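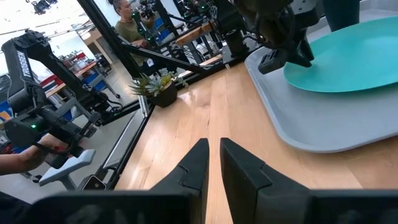
Narendra Garg perguntou, ao ler o rascunho desta entrada, se não seria mais prudente separar os episódios por operador antes de qualquer treino, já que duas pessoas com ritmos diferentes na teleoperação produzem trajetórias que a política tende a misturar. A observação fica registada. O protocolo Agudelo, na versão em vigor, não prevê essa separação, e a alteração só poderá ser introduzida no próximo bloco de recolha.

Caderno de laboratório – projeto Comaston, março de 2024

Objetivo do bloco: verificar se a demonstração por braço líder, com registo simultâneo das câmaras de punho e das câmaras fixas, permite reduzir as hesitações que a política apresenta no momento da preensão. Na série anterior, realizada em Praddale, a garra parava acima do objeto e corrigia a posição várias vezes antes de fechar.

Procedimento. Cada episódio tem início com os dois braços em posição de repouso e termina com a abertura da garra. O operador não deve retomar um movimento falhado dentro do mesmo episódio: interrompe, assinala e recomeça. Foram recolhidos 900 episódios, gravados com a nomenclatura habitual. Os episódios interrompidos conservam-se em pasta própria e não entram no treino.

Alteração face à série anterior: a posição inicial dos objetos deixou de estar marcada na mesa. O operador coloca-os dentro da zona de alcance comum aos dois braços e varia a orientação entre episódios.
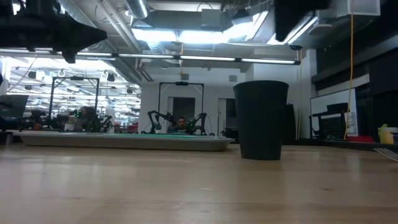
Quanto aos resultados, a política treinada só com as câmaras de punho falhou 12 ensaios de avaliação; com a câmara fixa acrescentada, falhou sete. A diferença concentra-se na aproximação. Depois do contacto, as duas variantes comportam-se de modo semelhante, o que sugere que a vista externa contribui sobretudo para a escolha do ponto de preensão – hipótese ainda por confirmar com a vista externa ocultada a meio do episódio.

Pendências:
Rever a sincronização entre os fluxos de vídeo e o registo das juntas. Há um atraso variável no arranque, ainda sem causa identificada.
Repetir a avaliação com iluminação reduzida.
Pedir à equipa de Saltdale o script de segmentação na versão corrigida. O que temos corta o último instante da abertura da garra.
Acrescentar o campo «operador» aos metadados, conforme a observação inicial. Nos episódios já gravados, o preenchimento far-se-á a partir da folha de turnos.

O treino com os dados separados por operador fica previsto para abril, depois de corrigida a sincronização.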